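关于我们

Haditz 国际幼儿园与小学部

Haditz 是一所从三岁办到十二岁的全日制学校，分幼儿园和小学两个学部，共用一个校园。在校学生人数以小班编制为准，幼儿园每班配两位带班老师和一位保育员，小学每班配班主任一位、副班主任一位。教学语言为中文和西班牙语，英语从小学一年级起作为第三语言开设。

学校的由来

学校最早是一间家庭式的双语托班，由 Ulises Villalba 和妻子在自家一楼开办，当时只收八个孩子，都是附近外派家庭的子女。家长们希望孩子在家讲西班牙语、在外讲中文，两种语言都不要丢。托班办到第二年，报名的家庭已经超出房间能容纳的人数，于是租下了现在南楼的底层。

南楼原先是一家纺织品公司的办公楼，层高比一般教学楼高，走廊宽，楼梯踏步却偏陡。我们接手后重做了楼梯，加了一道儿童高度的扶手，原来的货梯井改成了图书角。北楼是后来加建的，供小学部使用。两栋楼之间的连廊有顶，下雨天孩子们可以不带伞走到食堂。

校名取自创办人外祖母的姓氏。她教过四十年小学，托班最初用的识字卡片就是她手写的，这套卡片现在放在南楼门厅的柜子里，中班的孩子每学期会拿出来用一次。

谁在管理学校

校长 Ulises Villalba 负责整体教学和对外事务，每周仍给小学五年级上两节西班牙语阅读课。幼儿园部主任 Nahuel Tapia 原来是体育老师，后来转做学前教育，幼儿园的作息表、户外活动安排和入园适应方案都由他制定。两位的办公室都在南楼一层，家长有事可以在放学后直接敲门，不必预约。如果需要较长时间面谈，请先发邮件给前台，我们会在两个工作日内回复时间。

学校的决策由校务会作出，校务会每月开一次，由两个学部的主任、三位教师代表和两位家长代表组成。家长代表任期两年，每年六月改选其中一位。会议记录整理后贴在门厅公告栏，也会发到各班的家长群。

幼儿园部

幼儿园分小班、中班、大班。孩子早上八点起入园，八点半以前到都可以。上午是集体活动和分区活动，十点左右有一次点心，之后到户外。我们要求每个孩子每天在户外至少待两个小时，冬天也一样，所以请家长准备一套可以弄脏的外衣和一双雨靴，写好名字放在学校。

午餐由自己的厨房做，菜单每周五公布下一周的。过敏和忌口请在入学表上写清楚，厨房会单独配餐，餐盘用不同颜色区分。我们不提供含糖饮料，生日当天家长可以带一个蛋糕，请提前一天告诉带班老师。

午睡从十二点半到两点半。小班的孩子全部午睡，大班的孩子可以选择安静看书。床品由家庭自备，每两周带回去洗一次，花色不限，孩子认得出是自己的就好。刚入园的孩子可以带一件家里的毯子或者布偶，带多久都可以，老师不会催着孩子戒掉。 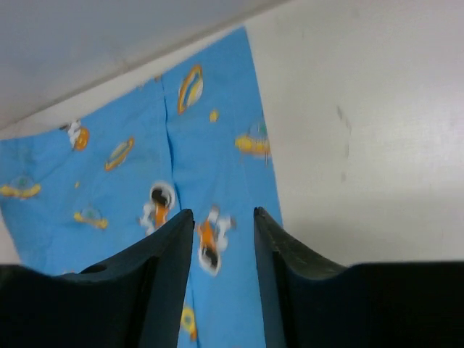 入园适应期为两周。第一周家长可以在教室里陪半天，第二周改为在门口告别，老师会在当天中午发一条消息，说明孩子吃了多少、睡了没有、情绪怎样。个别孩子需要更长的时间，由带班老师和家长商量后延长，不另外收费。

语言方面，每个班的两位带班老师各讲一种语言，从早到晚不换。孩子用哪种语言回答都行，老师不纠正，只用自己的语言把话再说一遍。大多数孩子到大班时能听懂两种语言的日常指令和故事，开口的早晚差别很大，这一点请家长不必互相比较。

小学部

小学部一到六年级，语文和数学按国内课程标准授课，使用统编教材；科学、艺术和社会课用西班牙语上。每天六节课，下午三点四十放学，之后有一个小时的课后时间，可以写作业，也可以参加社团。目前开设的社团有合唱、国际象棋、木工、足球、陶艺和园艺。社团每学期选一次，选定后中途不换。

作业量按年级控制。一二年级不留书面作业，只要求每天朗读；三四年级书面作业不超过半小时；五六年级不超过一小时。如果孩子经常超时，请在作业本上写一句，老师会调整。

我们每学期给家长两份书面评语，不排名次。五六年级会有分数，分数只发给本人和家长。六年级上学期，班主任会和每个家庭单独谈一次升学打算。过去的毕业生一部分升入本地公办初中，一部分进入双语中学，也有随父母回国继续读书的。

校园和设备

南楼三层，北楼四层，操场铺的是塑胶跑道，中间一块真草地，雨后会关闭一天。图书馆在北楼二层，中文和西班牙语藏书分架排列，孩子每次可以借两本，借期两周。家长也可以办借书证，押金100元，退证时全额退还。

菜园在操场东侧，由三年级和四年级轮流照看，种什么由班里投票决定。去年种得最好的是南瓜，最差的是草莓，被鸟吃掉大半，今年加了网。

音乐教室的钢琴和部分打击乐器由 Echeverría 乐器行捐赠。课桌椅从 Kollthorpe 订购，桌面高度可以调节，每学期开学时由班主任按身高重新调一次。校车服务由 Vendotus 承运，共四条线路，每辆车配一位随车老师。校车费按学期收取，线路图和站点可以向前台索取。

安全和健康

校门在上课时间关闭，来访者需要在门卫处登记并佩戴访客牌。接送卡每个家庭发两张，没有卡的人来接孩子，必须由家长事先打电话告知班主任，并出示证件。遗失接送卡请当天告诉我们，旧卡会立即作废。

校医室在南楼一层，全天有一位护士。孩子体温超过三十七度五，护士会通知家长来接，退烧满一天后再返校。药品一律交给护士保管，并附上家长签字的用药单，请不要放在孩子书包里。消防和地震演练每学期各一次，时间不提前通知学生。

收费

学费按学期缴纳，第二个孩子减免学费的8%。餐费按实际出勤天数结算，请假提前一天告知的，当天餐费不收。校服只有运动服一套和外套一件，小学部必穿，幼儿园自愿。校内有旧校服交换架，长小了的衣服洗净后可以挂上去，需要的家庭自取。

助学名额每年设两个，面向小学部在读学生，申请表在前台领取，由校长和一位校务会成员共同审核，结果只通知申请家庭。

招生和参观

幼儿园小班每年秋季招生，中班、大班和小学部有空位时随时接受插班。报名后我们会请孩子来校待半天，和同龄班级一起活动，不做笔试。小学部插班生需要读一小段中文和一小段西班牙语，用来安排语言辅导，不作为录取条件。西班牙语零基础的孩子，第一年每天有一节小组辅导课。

下一次开放日是2026年5月6日，星期三，上午九点开始，先参观幼儿园，再参观小学部，中午可以在食堂用餐。场地能容纳80位来宾，请在前台或者电话登记。来不了的家庭可以另约时间，平日上午一般都能安排。

招聘

我们长期接收幼儿园带班老师（中文或西班牙语母语）和小学科学老师的简历。应聘者会先来校听一天课，再试讲一节。简历请用中文或西班牙语书写，发到学校公开邮箱，标题注明应聘岗位和可到岗时间。

前台办公时间为周一至周五早上八点到下午五点，寒暑假期间上午办公。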